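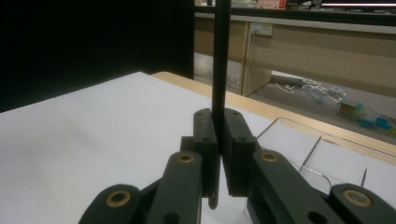 Hair Models Wanted for Training Evenings

Jemitz Hair and Beauty, Tustton

We are looking for people who would like to have their hair coloured or cut by our trainees. The training evenings are on Wednesdays, from the end of summer until April. First evening is 22 Aug 2018.

What we need now

Women and men over 18, with hair at least to the chin, for colour work: highlights, full colour and root colour. For the cutting evenings we take all lengths, also very short. Curly hair is very welcome, as our trainees have not enough practice with it.

We cannot take you for colour if you have used henna or a box dye in the last 2 months.

How it goes

Every model for colour must come for a skin test, at the latest two days before the appointment. It takes 10 minutes. Without the test we can not do the colour, also if you had the same product in another salon.

A cutting appointment takes 90 minutes. Colour can take the whole evening, so please do not plan something directly after it. Our trainees work slowly and the teacher, Rocío Bravo, checks each step. She may stop the work and show a part of it herself.

You will talk with the trainee about what you wish before the start. We listen to your wishes, but the technique of the evening is decided by the teacher.

What it costs

Cuts are free. For colour we ask £10 for the products, to be paid at the desk in cash.

Photographs

We like to take photographs of the finished hair for the trainees' portfolios. You can say no to this and still be a model.

How to apply

Write to Meinir Pugh at the salon desk with your name, your age, a telephone number and two photographs of your hair in daylight, one from the front and one from the back. Please tell us also about allergies and about any colour, perm or straightening from the last year. Meinir answers normally within a week.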